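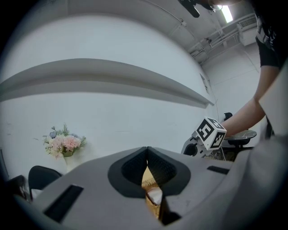

Kalholm's spring basketry course will run for a second year, with more places and a longer program, the Kinnear Craft Center announced on 17 March 2025. Classes begin in May and will be held in the center's upstairs workroom on Perkora Street. The course is aimed at beginners and covers small household pieces, the kind of beige and tan work with a woven-looking pattern shown at the top of this page. No earlier experience is needed.

Last year's course filled up in nine days and left a long waiting list. The center has responded by adding a second evening group, which brings the total number of places to 66. Each group will meet once a week for eight weeks, and the fee is $200 per person, including materials. Kalholm residents over 65 pay half.

The lead teacher will again be Nanami Onishi, who has taught weaving at the center for six years. Onishi said the first three sessions will be spent on bases and simple borders, and that lids and openings come later in the course.

"People want to start with a big log basket, and it's a hard thing to start with," she said. "A small box teaches you the corners. If the corners are good, you can make most things."

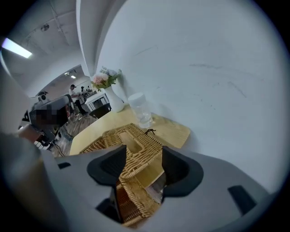
A wicker tissue box with a crisscross weave and a rectangular opening in the lid.

Willow for the course will come from Pavach, a grower in the river valley south of town. The center bought from an out-of-state supplier last year and had two late deliveries, one of which pushed a class back by a week. Pavach will deliver in three loads — the first before classes open.

The workroom has also been changed. A second soaking trough was put in over the winter, along with 21 new stools and better lighting over the long benches. The work cost some $4,000 and was paid for out of last year's course fees and the fall sale.

Finished pieces may be taken home or entered in the center's summer show, which drew 808 visitors last year. Entry is free for anyone who completes the course, and makers can choose whether to put a price on their work. The center takes no commission on student pieces.

Registration is open at the front desk of the Kinnear Craft Center and by mail. Places are given in the order forms are received, and a deposit of $40 is due with the form.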